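Septic tank and bleach cleaners, how much is too much?
Forum: House and Garden > Plumbing, Wells and Septic

nhung_la
Posted Tuesday, 7:42 pm

Hello everyone. We moved in June from an apartment in the city to a small house outside the town, and for the first time in my life I have a septic tank. The seller left us one page of notes. It says the tank is 700 gallons, the lid is under the second flower bed, and "no bleach!!" with two lines under it.

My problem is that our water is very hard. After a few days there is a brown ring in the toilet, and in my old apartment I always used bleach gel for this. Now I am afraid to use anything. I bought a bottle of Fernero, which says "septic safe" on the front, but on the back in small letters it says "when used as directed" and the directions do not mention septic at all.

My husband Thịnh says the seller was too careful and that a little bleach disappears in so much water. My mother-in-law says I should only use vinegar. I would like to hear from people who have lived with a tank for many years.

phuc.ly
Posted Tuesday, 8:15 pm

Your husband is closer to the truth than the seller, in my opinion. I have had a tank for a long time, my wife uses ordinary bleach on the toilet once a week, a small cup, and the man who pumps our tank never complained. What kills a tank is grease, wipes and too much laundry on one day.

josefina_l
Posted Tuesday, 8:31 pm

I don't agree with phuc.ly. A small cup in a big tank, maybe. But she has 700 gallons, which is a small one, and she doesn't say how many people live there. If she is cleaning two bathrooms plus the kitchen sink plus white laundry with bleach, it adds up.

Also, bleach does nothing for hard water stains. It only makes them pale so you think they are gone. The mineral is still there and it catches dirt again. You need an acid, something mild. Citric acid powder is cheap and it works better than vinegar.

And please, never the two together! Rinse well and flush before you change from one product to the other.

nhung_la
Posted Tuesday, 8:50 pm

Thank you both. We are three people, with one bathroom. I did not know that bleach only makes the stain pale, this explains a lot about my old apartment.

Josefina, how do you use the citric acid? Do you put the powder directly, or mix it first?

josefina_l
Posted Tuesday, 9:04 pm

Mix it first. I dissolve 50 grams in a cup of warm water. Before pouring, I push the water level down, so the acid is not diluted. You can do this with a plunger, or by pushing quickly with the brush toward the drain until most of the water goes over. Then I pour it around the ring, leave it overnight, and scrub in the morning.
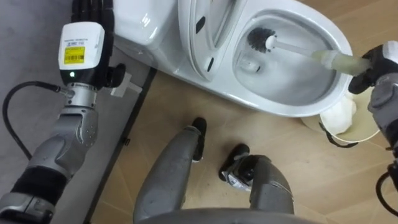 For an old ring it can take several nights. If there is still a hard crust after that, use a pumice stone made for toilets, keep it wet the whole time and do not press. Try it first in a place where you won't see a scratch. My sister used a dry one and now the bowl gets dirty faster than before.

chau_v
Posted Tuesday, 9:22 pm

Nobody has asked about the water itself. If you get a ring in a few days, I would test the hardness before buying any more bottles. The strips cost very little. We had the same thing and bought a Plokex softener, and the ring stopped.

Now the part that will start a fight: where does the softener discharge go? Ours goes to the septic tank and the installer said it was fine.

phuc.ly
Posted Tuesday, 9:30 pm

An installer will always say it is fine. I have read opinions in both directions about the salt. In some places the rules don't allow it, so nhung_la should call the county before she spends money. For one bathroom I would not buy a softener only because of a ring.

chau_v
Posted Tuesday, 9:37 pm

It is not only the ring. It is also the water heater and the washing machine. But yes, call the county, I should have said this.

josefina_l
Posted Tuesday, 9:45 pm

One more question for nhung_la: when was the tank pumped the last time? This matters more than all our discussion about bleach.

nhung_la
Posted Tuesday, 10:02 pm

I just looked at the seller's page again. It says "pumped by Ngô, 7 years ago" but there is no date on the page, so I don't know from when I should count.

josefina_l
Posted Tuesday, 10:06 pm

Then call Ngô tomorrow morning. They should have the address in their records. Ask them to look at the baffles also when they open it.

phuc.ly
Posted Tuesday, 10:11 pm

On this one I agree with Josefina completely. And move the flowers before they come, because they will not be gentle with them.

nhung_la
Posted Tuesday, 10:19 pm

I will call them, and I ordered the citric acid and the test strips. The bleach I will keep for the cutting boards. Can I transplant hydrangeas at this time of the year, or should I ask this in the garden section?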